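Wulavine Key Box for Listings and Rental Suites
Made by Hurkel
Colours: red, graphite
Availability: in stock, shipped from our Burnaby warehouse

The Wulavine is a portable key box for realtors, property managers and owners who rent out a suite by themselves. It hangs on a door handle, a railing or a gas meter pipe, and it keeps the keys of the home until the next showing. We have sold key boxes of several makers before, and we decided to keep in our catalogue only this one and its wall-mounted sister, the Clilleletti.

The box has a shackle which opens separately from the key compartment. This is an important point. With the simpler models, each person who receives the code for the keys can also take the whole box away from the door. With the Wulavine there are two codes: the showing code, which you give to the other agent, the cleaner or the appraiser, and the holder code, which remains with you and which opens the shackle. Both codes have 4 digits and are changed from the inside, with the door of the compartment open.
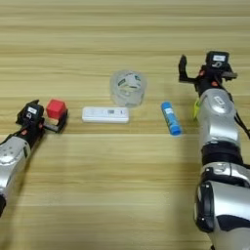
The showing code can be changed as many times as you wish, and we recommend to change it after every open house. The dials are large enough to be turned with thin gloves. Please choose the colour with attention to the building. Graphite is discreet on a dark railing, and many strata councils ask for it in their bylaws. Red is easy to find in the evening and on the desk of a busy office. If the seller does not want that the neighbours notice the box, take graphite.

Key compartment

The compartment accepts up to six ordinary house keys, or three house keys with one garage fob of the flat type. Long old-fashioned mortise keys do not fit. If you have a heritage house with such a lock, please look at the Clilleletti, which has a deeper compartment. There is a small hook inside, so the keys do not fall to the ground when the door is opened. A fob with its own battery should be put in the soft pouch that comes in the package.

We are asked often if a mailbox key can be left together with the others. It will fit, but we advise against it, and most brokerages have the same opinion. The visitor of a showing has no need for the mail of the seller.

Shackle and weather

The shackle is covered with a rubber sleeve and does not scratch the paint of a door handle. It opens wide enough for a round handle, for a lever handle and for most balcony railings. It does not go over a square wooden post. A sliding cover protects the dials against rain and snow. After freezing rain, warm the cover with your hand for a moment and move it gently from left to right. Do not use hot water, and do not put oil in the dials. Dry graphite powder, the same as for door locks, is allowed once in the season.

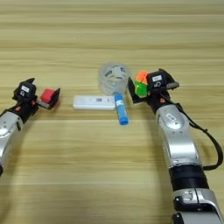 Two arms at the table, with the red cube in the left gripper.

The register

Each Wulavine comes with a paper register card and with access to Ji, the web register of Hurkel. In Ji you write the address of the listing, the unit number, the person who holds the keys and the date of the last change of code. It does not open the box and has no connection with it by radio. It is a notebook, only a more orderly one, and several persons in the same office can read it. Offices which prefer paper can continue with paper, and the cards may be ordered separately in pads.

When a listing is sold or leased, the box should be closed in the register before it is hung at another property. Gil-soo Seok, who manages rental suites in New Westminster and has used the boxes since March, wrote us the following:

"My boxes were good but my list was bad. I had one box on a building where we did not have a suite anymore. Now I write the unit first and then I hang the box. The second code is what I like the most, because the painters cannot bring the box home in the truck by mistake."

Before you hang it at a strata building

Please ask the strata manager or the building manager for permission. Some buildings have a common rail for key boxes near the entrance, others accept them only on the door of the suite, and a few do not accept them at all. Write your name and office telephone on the label behind the box. A box without a label can be cut off by the building, and the warranty does not cover this.

For tenanted suites, the notice of entry has to be given in the same manner as before. The key box does not replace it. We know that it is evident for most of our customers, but the question arrives every spring.
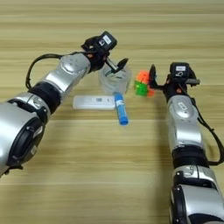
The tenant should also be told that a box will hang on the railing, and who has the showing code. We suggest one short message with the name of the agent and the hours of the showings. If the tenant works at night, it is polite to begin after noon.

Technical data

Weight without keys: 491 g
Codes: two, each of 4 digits
Capacity: 6 house keys
Body: cast metal, powder coated
Shackle: removable, with rubber sleeve
Warranty: 3 years, dials and shackle included
In the package: key box, soft pouch for fob, register card, label, printed instructions in English and French

Lost codes

If the showing code is lost, open the shackle with the holder code and bring or send the box to us. If the holder code is lost, we need a proof of purchase and the serial number, which is engraved under the sleeve. We do not give codes by telephone, also not to persons whom we know well. Please do not try to drill the door.

Orders and questions

Offices that order for a whole team can ask for boxes with consecutive serial numbers. Returned boxes are accepted when they have not hung outside, in the original package and with the card. For questions on quantities, on the Clilleletti or on the Ji register, please write to Hannelore Eberhard at our sales desk and mention the type of building. She answers in the order of arrival, in English, French or German.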